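Equipment progress report, second quarter of the Manham automation grant

Spending stands at 53 percent of the equipment line. The arms and the first grippers are paid for and the Zutmont invoice cleared in March. We still owe Enduvlow for mounting hardware, and that will show up in the next statement.

The main open item is spare fingers. We budgeted for 2 sets per gripper and now want to order a batch of 10, at the lower unit price Enduvlow quoted. The extra cost would come out of the cable and connector line, where we are under plan.

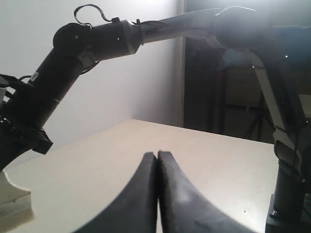 Lead time on the batch is 50 days, so we would like a decision before the end of the month. If the answer is no, we will order the original quantity and keep the schedule as it is.

The second workstation at the Mizuno building is on hold until the electrical quote comes back. No money has been committed there yet - the table and base plates are priced but not ordered. We are not asking for additional funds this quarter.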